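Two Hours at the Getow Open Lab

Apr 17, 2019

I had been meaning to get to Getow for ages. They open the workshop to visitors twice a year, once in spring and once in September, and I had managed to miss every one until this month. If you like robots even a little bit, put the next one on your list and get there early, because the line for the hands-on part grows fast!

The place is an old print works at the far end of a bus route, with a freight elevator that still has the paper company's name painted on the gate. You sign in, you get a sticker, and you're put into a group of 25. Ours had a couple of retired machinists, a bunch of high school students, and a man who had driven in from two counties over with a notebook full of questions (good ones, too).

The first stop was a talk about the project they call Kurup. The idea is easy to say and hard to do. You show a robot a chore by doing it yourself, many times, and let the computer work out what all those tries have in common. Our guide had a nice way of putting it: writing down the rules for sweeping up crumbs would take her all winter, but she can show you how in ten seconds. So they show it. They had 287 recorded tries for the chore they were on that week, and they want 2,000 before they let the robot go at it alone.

There are 2 ways of showing. In the first, you take hold of the arm and walk it through the motions, the way you might guide a kid's hand on a tennis racket. In the second, you sit at a desk with a pair of handles, and the arm copies what your hands do. They call the desk Bevovar. Everybody wanted a turn on it, me included.

Then came the work tables, and I could have stayed there all day. The chore was brush-and-dustpan work: sweep a little pile of dark bits into the pan. Setups like these are what the robot has to get used to, and you see them very differently from up by the fingers than you do from over the table.

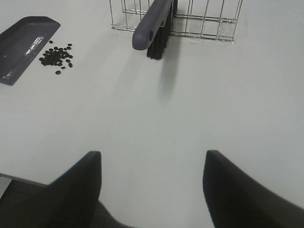
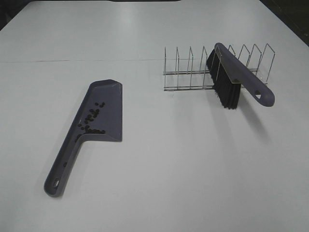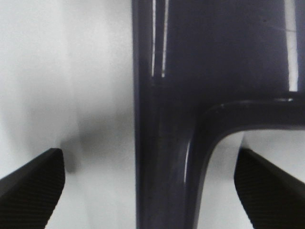 I asked why they bother with a view from the wrist when a camera looking at the table takes in so much more. The answer was that your own hand gets in the way of things, and so does a robot's. When the fingers close on a handle, the wide view can lose the last half inch, and that half inch is where most of the mistakes live. The wrist view has its own trouble. Get close to something big and it fills up the whole picture, and you have to remember where everything else was. They record both and let the computer sort out which one to lean on.

My turn on the desk lasted four minutes. The handles are lighter than I expected, and there is a small delay that you stop noticing after a bit – or I did, anyway. Moving the arm left and right was easy. Turning the wrist was something else. I kept trying to twist my whole upper body, and the student behind me very politely pointed out that leaning does nothing. I did get the fingers around the handle of a brush on my third go, and I will admit to a small cheer. Then I pushed the bristles down too hard and the brush rolled in the grip. The operator smiled and marked the run as one to throw out.

What I hadn't thought about was how much style comes into it. Two of the regular operators took turns, and you could tell them apart within a few seconds. One makes short, quick strokes and taps the brush between them. The other does one long, slow pull. Both are fine ways to sweep, but the robot has to learn from the two of them at once, and early on, our guide said, it would start one person's stroke and finish with the other's. They tried making everyone sweep the same way for a while and then dropped it. People got stiff and the runs got worse.

Upstairs there is a smaller room run by Fotimness, who share the building and make the finger pads. They let us handle a tray of old ones, some worn nearly smooth, and try them on a spring scale against different plastics. The machinists took over that table completely and I had to lean in between them to get a look. I learned more about grip and rubber in that quarter of an hour than I ever did in school.

A few practical notes. Parking is on the street and the meters take coins only. Wear flat shoes, as the stairs are steel grating. The coffee is free and strong, and the cookies were gone by eleven. Sign up for the desk as soon as you walk in – the sheet is by the elevator, on the left, and it was full before our talk had ended.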